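Pinda Match Ball, size 5

I've been kicking this one around since January, and I'm still fond of it! The panels are bonded, so it doesn't drink up water on a soggy field, and it comes off the foot with a nice low thump. My keeper, Dewanti Latuheru, says it dips late (she complained about that for two whole practices).

Weight is 430 grams, pumped to match pressure. It ships flat, so grab a needle if you don't own one.

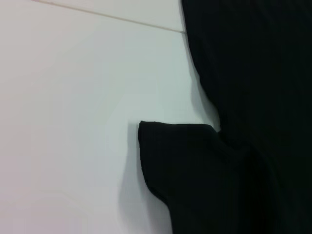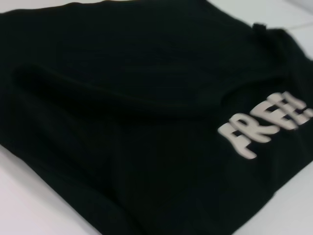 We have the Pinda in white or orange, and I'd go orange if you play under bad lights like we do in Jernport. Club orders of 3 or more come with a mesh bag. Want your team name on it? Write to Gerardo Ferraro and give him two weeks.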